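욕실 실리콘 줄눈 다시 쏘는 법

욕조와 벽 타일이 만나는 자리의 실리콘은 몇 년 지나면 가장자리부터 들뜹니다. 곰팡이가 속까지 파고든 경우에는 락스를 발라도 색이 빠지지 않고, 빠지더라도 금방 다시 올라옵니다. 이럴 때는 걷어내고 새로 쏘는 편이 빠릅니다. 욕조 한 변 정도면 제거에 한 시간 반, 시공에 20분 걸립니다. 건조 시간은 따로 잡아야 하니 욕실을 하루 비울 수 있는 날에 시작하세요. 저는 목요일 저녁에 걷어내고 다음 날 아침에 쏘는 식으로 나눠서 했습니다.

준비물

욕실용 바이오 실리콘 1통
실리콘건
커터칼과 여분 칼날
플라스틱 헤라
마스킹 테이프
소독용 알코올, 마른 걸레, 키친타월
고무장갑

실리콘은 용도 표시를 꼭 확인합니다. 창틀용이나 외장용은 곰팡이 방지 성분이 없는 제품이 많습니다. 제가 쓴 것은 Jekico 욕실용 백색이고, 건은 Ullent의 기본형입니다. 손잡이 뒤에 압력을 푸는 레버가 달린 건이면 어느 회사 것이든 괜찮습니다. 색은 백색과 반투명 중에서 고르는데, 타일 줄눈이 흰색이면 백색이 덜 어색합니다. 반투명은 아래에 남은 얼룩이 그대로 비칩니다.

1. 기존 실리콘 제거

커터칼을 타일 면에 눕혀서 위쪽 경계를 한 번에 길게 긋습니다. 그다음 욕조 쪽 경계를 긋습니다. 두 줄이 다 들어가면 한쪽 끝을 잡고 천천히 당깁니다. 중간에 끊어지면 그 자리부터 다시 칼을 넣습니다. 아크릴 욕조는 칼자국이 잘 나므로 욕조 쪽은 플라스틱 헤라로 미는 것이 안전합니다.

굵은 덩어리를 떼어내면 얇은 막이 남습니다. 새 실리콘은 이 막 위에 제대로 붙지 않습니다. 손톱으로 문질러서 고무처럼 밀리는 느낌이 나면 아직 남은 것입니다. 실리콘 제거제를 쓸 때는 제품에 적힌 시간만큼 두었다가 헤라로 긁어냅니다. 환풍기를 켜고 문을 열어 둡니다.

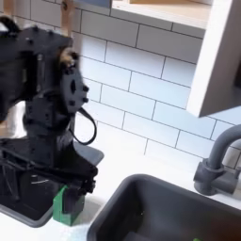
막까지 벗겼으면 알코올을 묻힌 키친타월로 틈을 닦습니다. 타월에 검은 것이 묻어나지 않을 때까지 반복합니다. 틈 안쪽에 곰팡이 자국이 있으면 곰팡이 제거제를 먼저 쓰고 물로 헹군 뒤 하룻밤 말립니다. 제거제와 알코올은 같이 쓰지 않습니다. 급하면 드라이어 찬바람을 틈에 대고 말려도 되지만, 벽 안쪽으로 들어간 물은 시간이 지나야 빠집니다.

2. 마스킹 테이프

벽 쪽과 욕조 쪽에 나란히 붙입니다. 두 테이프 사이 간격이 완성된 실리콘의 폭이 됩니다. 원래 폭보다 조금 넓게 잡아야 옛 자국이 가려집니다. 모서리에서는 테이프를 꺾지 말고 잘라서 겹쳐 붙입니다. 가장자리를 손가락으로 눌러서 뜬 곳이 없게 합니다.

3. 쏘기

노즐은 45도로 비스듬히 자릅니다. 처음에는 끝부분만 자르고, 신문지에 시험 삼아 쏴 본 다음 모자라면 더 자릅니다. 구멍이 크면 양 조절이 어렵습니다.

구석에서 시작해서 한 방향으로 갑니다. 손잡이를 당기는 속도와 손이 움직이는 속도를 맞추고, 중간에 멈추지 않는 것이 좋습니다. 한 번에 못 갈 길이라면 끊긴 자리에 노즐을 살짝 겹쳐서 이어 갑니다. 끝나면 바로 압력 레버를 눌러 풉니다. 그냥 내려놓으면 실리콘이 계속 흘러나옵니다.

4. 다듬기

표면이 굳기 전에 헤라나 장갑 낀 손가락으로 한 번에 쓸어 줍니다. 주방세제를 탄 물을 조금 묻히면 덜 달라붙습니다. 물이 테이프 밖으로 흐를 정도로 많으면 안 됩니다. 여러 번 문지르면 표면이 거칠어지니 2번 안에 끝내세요.

테이프는 실리콘이 마르기 전에 떼야 합니다. 바깥쪽으로 비스듬히 당기고, 떼어낸 테이프는 바로 비닐봉지에 넣습니다. 떼고 나서 가장자리가 살짝 일어났으면 젖은 손가락으로 가볍게 눌러 줍니다.

5. 건조

겉은 금방 마르지만 속까지 굳으려면 하루가 필요합니다. 그동안 샤워기를 쓰지 않습니다. 4월처럼 창문을 열어 둘 수 있는 때가 작업하기 편하고, 장마철에는 하루를 더 둡니다.

남은 실리콘은 노즐 끝을 테이프로 감아 세워서 보관합니다. 노즐 안에서 굳은 부분은 긴 나사못을 박아 당기면 통째로 빠집니다. 손에 묻은 것은 물로 씻지 말고 마른 휴지로 먼저 닦아낸 다음 비누를 씁니다.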